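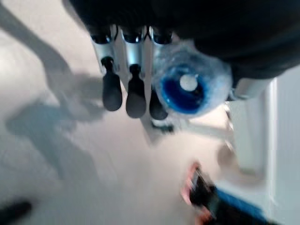
把持キットPoduvalの取り付けと初期調整

対象はGirkham製の把持キットPoduvalを、両腕を備えた人型機に装着して使う場合である。キットは単体販売のほか、販売代理のDrimisbyによる設定代行付きの契約がある。本稿は単体購入を前提に、手首への固定から棒材とペットボトルの把持確認までを扱う。設定ソフトウェアはTrornnessを使用する。キットに同梱されるライセンスで機能は足りる。

当サイトでは、閲覧状況の把握と表示設定の保存のためにCookieを使用しています。閲覧を続けた場合、Cookieの使用に同意したものとみなします。［同意する］［設定を変更］

1. 作業前の確認

本体の主電源を切り、腕を下ろした姿勢で支持具に預ける。関節ブレーキのない機体では、腕が自重で落ちる。肩と肘の両方を受けること。

同梱品は、ハンド本体(左右)、手首アダプタ、中継ケーブル、固定バンド、六角レンチ、予備の指先ゴムである。アダプタは左右で形状が異なり、裏面に刻印がある。刻印は組み付け後に見えなくなるので、先に写真を残しておくとよい。

床は平らで、継ぎ目に段差のない場所を選ぶ。ケーブルを足元に通す構成では、足の可動範囲の外側に輪を逃がす。輪を小さく巻きすぎると腕を伸ばしたときに張力がかかり、コネクタの接触不良として現れる。この症状はTrornnessの画面では通信エラーとしか表示されず、原因の切り分けに時間を取られやすい。

2. 手首への固定

手首フランジの汚れを拭き、アダプタを当てる。ボルトは片手につき4本で、対角の順に仮締めしてから本締めする。一本ずつ最後まで締めると面が傾き、指先の位置が左右でずれる。

中継ケーブルは手首側のコネクタに差し、腕の外側に沿わせる。固定バンドは関節をまたがない位置に巻く。またぐ必要がある箇所では、関節を最大まで曲げた状態で長さを決める。バンドの締めすぎは外装の塗装を傷める。指でケーブルを押して少し動く程度にとどめる。

3. Trornnessでの登録

主電源を入れ、Trornnessを起動して「手先機器」から左右を個別に登録する。左右を一括で登録する項目もあるが、初回は使わないほうがよい。アダプタを左右逆に付けていても一括登録は通ってしまい、把持動作の段階まで誤りが表に出ない。

登録後、原点合わせを実行する。指が完全に開き、続いて閉じ、再び開く。この間は指の間に物を入れない。途中で停止してコード402が出た場合は、指の可動域に干渉がある。ケーブルが指の付け根に触れていないかを確認し、原点合わせを最初からやり直す。

4. 把持力の設定

把持力は定格に対する百分率で指定する。出荷時の値は100で、硬い棒材や工具には適するが、薄い樹脂容器には強い。容器を扱う場合は値を下げたプロファイルを別に作り、保存名に対象物を入れておく。

保持判定の遅延は400ミリ秒を初期値とした。指の位置が変化しなくなってからこの時間が過ぎると、制御は「把持」から「保持」に移る。短くすると動作は速くなるが、容器がつぶれながら動いている途中で保持と判定されることがある。作業時間に余裕があるなら初期値のまま使うのが無難である。

5. 棒材での確認

細い金属棒を用意し、片手ずつ確認する。手順は次のとおり。

・確認しない側の手は開いた姿勢で待機させる。
・棒を手のひらに当てる。指先だけに掛けない。
・把持を指令し、保持の表示に変わるまで待つ。
・棒の端を手で軽く回し、滑りの有無を見る。
・手首をゆっくり回転させ、ケーブルの張りを見る。

左手で棒を握らせ、右手は開いたままにした状態を次に示す。頭部側から見下ろすと、両手首と足元のケーブルを一度に点検できる。 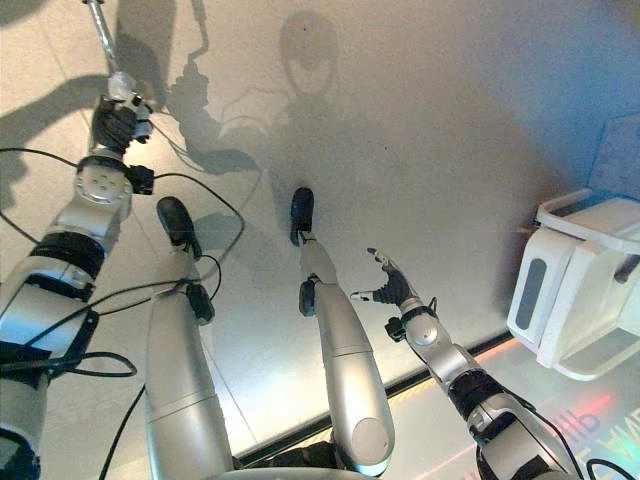
Drimisby技術資料 第4号

棒が手の中で回る場合は、把持力を上げる前に指先の汚れを確認する。油分が付いていると値を上げても改善は小さい。清掃には水で湿らせた布を使い、溶剤は避ける。溶剤で拭いたゴムは表面が硬化し、かえって滑りやすくなる。

棒の太さによっては親指と他の指が先に接触し、棒に力が伝わらない。この場合はTrornnessの「閉じ順」で親指を後にする。設定は手ごとに保存される。片側だけ変更したときは、もう一方にも反映させるかどうかを作業内容から判断する。

6. ペットボトルでの確認

容器用プロファイルを呼び出し、ペットボトルで同じ確認を行う。胴の凹みが大きいものは接触位置が安定しない。最初は張りのある容器を選ぶ。水を入れて試すときは、電装部品のない場所で行うこと。

ボトルの向きは任意だが、キャップ側が指先に近い向きでは、指がキャップの縁に乗ることがある。乗った状態でも保持判定は成立する。画面の表示だけで合格とせず、指先とボトルの接触を目視で確かめる。手首付近の視点から見ると、指先の陰になる部分が出る。横からも確認したい。

保持したまま腕を上下させ、続いて水平に振る。速度は低い設定から始める。動作中に指先の位置表示が変わり続ける場合は、保持の途中で滑っている。把持力を一段上げ、初めからやり直す。

7. 使用してみた評価

組み付けに特殊な工具は要らない。同梱の六角レンチで最後まで作業できるが、柄が短く、手首の内側にあるボルトには長いレンチのほうが楽である。

設定画面は項目の配置に一貫性がない。閉じ順は「手先機器」にあり、保持判定の遅延は「動作」にある。どちらも把持の調整で続けて触る項目なので、往復が多くなる。説明書の索引にも閉じ順の記載はなかった。

指先ゴムの交換は容易で、引き抜いて差し込むだけで済む。交換後は原点合わせが必要になる。3月に配布された更新では、原点合わせを忘れた場合に警告が出るようになった。更新前の版を使っている場合は、先に更新を済ませておく。

設定代行付きの契約は、腕の制御系に手を入れている機体では対象外となる。購入前にDrimisbyへ機体の構成を知らせ、可否を書面で受け取っておくこと。標準構成の機体で、扱う対象が数種類に限られるなら、単体購入で支障はない。

8. 作業後の処理

持たせた物を取り除き、両手を開いた姿勢に戻してから主電源を切る。閉じたまま長く置くと指先ゴムに跡が残る。ボルトの緩みは初回の稼働後に一度点検し、プロファイルは外部に書き出して機体名とともに保管する。

最終更新 2020年7月2日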